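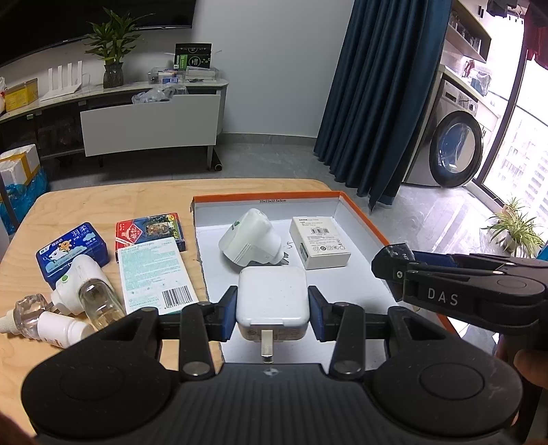 Households in two Welsh valleys are to be asked to hand over their spare phone chargers under a scheme that its backers say will cut waste and save families money, though the figures behind the claim look thin.

Guvow, the company running the trial, launched it on 20th June with a promise to collect unwanted plugs and adapters, test them and pass the good ones on. It says the average family in the area has six chargers it never uses. Asked where that number came from, the firm said it was based on a survey of its own customers. It would not say how many of them had replied.

Collection bins will go into libraries, two supermarkets and the leisure centre at Gedisau. Residents can drop off any charger, working or otherwise. Those that pass a safety check will be sold for £2 each, with the money going back into the scheme. The rest will be sent for recycling.

"People have a drawer full of these things and they feel bad about it," said Sioned Parry, who is leading the project for Guvow. "We want to make it easy to do the right thing. A charger that sits in a drawer for ten years is no use to anyone."

That may be so, but a charger in a drawer does very little harm either. The energy and metal that went into it were used up on the day it was made, and moving it by van to a sorting centre will use a bit more. Whether the scheme comes out ahead depends on how many people buy a second-hand plug in place of a new one, and Guvow has not published an estimate.

Arsalan Siddiqui, who repairs phones and laptops on the high street, has his doubts. He said he kept a box of used chargers by the till for most of last year and could hardly give them away.

"They want the fast one, and they want it in a packet," he said. "If someone's charger has died, they're not going to go to the library and wait for a tested one. They'll get one with their milk."

He was also unsure about the safety check. A proper test means putting the adapter under load for a while and looking at how hot it gets, he said, and that takes somebody's time. At £2 a plug he could not see how the sums would work.

Guvow said each item would be checked by trained staff but gave no details of the training or of how long a check would take. Ms Parry said the process was "still being refined". She confirmed that cheap adapters with no maker's name would not be resold, whatever their condition. She did not know what share of the bins' contents they would make up.

The council has put £800 towards the cost of the bins and says it has no plans to spend more. Rhun Harries, a councillor who voted against the grant in April, called it a small sum for a small idea.

"I've nothing against it," he said. "But we already have a tip that takes small electricals, and it takes them for nothing. I asked what this would do that the tip doesn't and I was told it would raise awareness. Awareness of what? Everybody knows they've got too many chargers."

An earlier trial by the firm, in the town of Skoltedano, is described on its website as "a huge success". The same page says 336 chargers were handed in over the life of the project. It does not say how many were sold. When we put this to Guvow, a spokesman said the Skoltedano trial had been about learning and that sales were "not the main measure".

Some residents are keener. Beca Wogan, who has three teenagers, said she would use the bins as soon as they arrived.

"I don't care if it saves the planet, I want my kitchen drawer back," she said. "There are leads in there for phones we had before the youngest was born."

She had not thought about buying one from the scheme, she said, and would probably stick to new ones for the children's bedrooms.

The bins will stay in place for six months. Guvow said it would then decide whether to carry on, and that it hoped to publish its results - including, this time, the number of chargers sold.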